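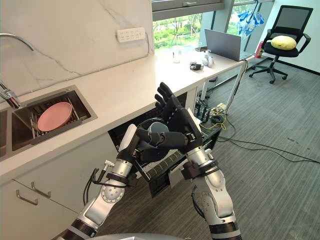 One plate in the rack. This is what winning looks like.

A thread about moving a kitchen, mostly the sink end of it, for anyone thinking of doing the same in January.

Rule one of the new place: the dish rack lives in the sink. Anitha Chacko wanted it on the worktop. I have spent years giving worktop away to racks, fruit and post, and I am not starting again with a nice long white one.

The power strip is on the wall behind the counter, with more sockets than I own things to plug in. At the Farkley flat there were 2, and the fridge had one of them. I made toast in the hall for a whole winter.

The marble-patterned wall was here when we came. I voted against it on the viewing and have since become very fond of it, please don't tell Anitha.

Unpacking update. My list had 159 items on it, because I am fun. By teatime we had found homes for 66, and most of those were spoons.
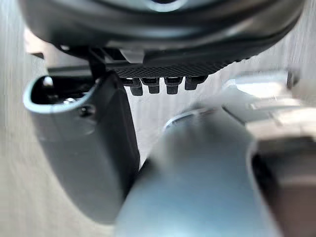
Wael Fahmy rang to ask if we'd reached the "what is this and why did we bring it" stage. We reached it before lunch. There's a drawer for it now and the drawer is full.

Things I have been told to get rid of so far: the second colander, the egg timer that only does four minutes, a lid. I'm keeping the lid. Its pan is in one of these boxes and I'll look very clever when it turns up.

Kamala Achari's advice was to label every box on the side and not the top. Excellent advice - it reached me after I had labelled every box on the top and stacked them.

Washing up is my job this week. I'd like it known that I've used the same plate for three meals running to keep the numbers down.

Kettle still missing. If it's in the box marked BATHROOM, I packed that one, and I'd rather not discuss it.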